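School robotics clubs should spend less on competitions and more on chores. Ours at Hivlow entered two contests last year, and the fees and travel came to roughly $3000. Most members never touched the controls.

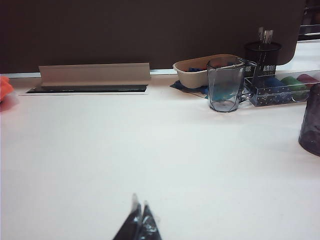 The club's table, from the gripper camera.

This September, Agnes Dalen moved the club to table work: cups, trays, cloths. Each student gets 7 minutes at the arm. Cloth is the hard part. It folds differently every time, and a program written for one shape fails on the next.

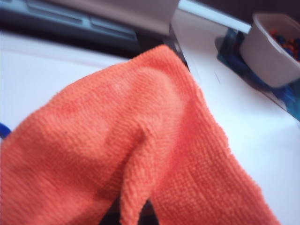 Students learn more from that than from driving a finished machine around a mat. Some parents want the trophies back. I would keep one contest, a local one, and let the rest go.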